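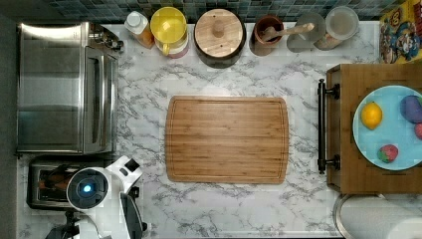
Merkel, 23 December 2019
Posted by Lollby in Kitchen and Counters

What can I leave on the counter and still have room to work?

We moved into a smaller place and the counter came with a white marble-look top and little mosaic tiles behind it in teal, gray and dark blue. I like it, but there isn't much of it. I keep the toaster oven and the toaster on the left and a bamboo cutting board in the middle. Everything else goes in a row along the tiles: a canister with a wooden lid, a brown crock with a wooden spoon in it, a lidded glass jar, a gray container, a few smaller things.

The open part is fine for one person making a sandwich. When I cook a real dinner I run out of room before the onions are done. My other half says to put the whole row in a cupboard. I've tried that and I end up taking it all out again every night. The cupboard is also 40 inches from the stove, on the wrong side.

I don't want to drill into the tile and I can spend up to 200 dollars. What would you keep out and what would you move? Also, is it all right to leave bamboo out all the time, or does it need to be put away after washing?

Posted by Begay

I had the same problem in a rental. The back row isn't what is taking your space. A row of canisters uses a strip you can't chop on anyway. The toaster oven is the big one, and then you have a toaster next to it doing half the same job. Pick one and give the other away, or put it on a low shelf and see if you miss it by the end of January.

For the row, I would go by how often you pick a thing up. Spoons and salt stay. Anything you touch once a week goes in the cupboard, even if it looks nice out.
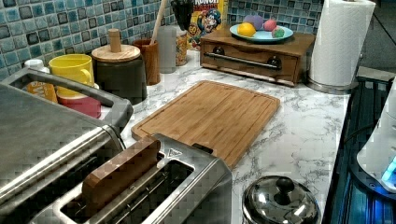 Cups can be stacked in the back corner if you use them every day, yellow on red or whatever you have. Cereal is different. A box leaning on the tiles gets knocked over and it's tall enough to be in the way when you reach for the canister. Ours moved to the top of the fridge and that was the end of it.

A wooden box with a drawer-type handle on the front is good for small stuff, but don't let it spread out. Fruit can have a plate. Paper towels can go on the inside of a cupboard door with a stick-on holder, no drilling.

On the bamboo: leaving it out is fine. Wash it, wipe it, and stand it on its edge until it's dry all the way through – mine split when I kept laying it flat on a damp counter. Mineral oil when it starts to look pale. If yours has a groove, get the cloth into the corners.

Posted by Kido

Get a rolling cart. I paid 142 dollars for mine and the toaster oven lives on it now. Check your outlet first, I had to turn mine around so the cord would reach.

Posted by Lollby

Thanks both. There is an outlet by the door so the cart could work. I'll try it without the toaster first – it's free. The cereal has already gone on the fridge.

Related in Kitchen and Counters
Stick-on paper towel holder keeps falling off
Cleaning old grout between small tiles
Is a 345 dollar toaster oven worth it?
Wooden lid stuck on canister
How often should I oil a cutting board?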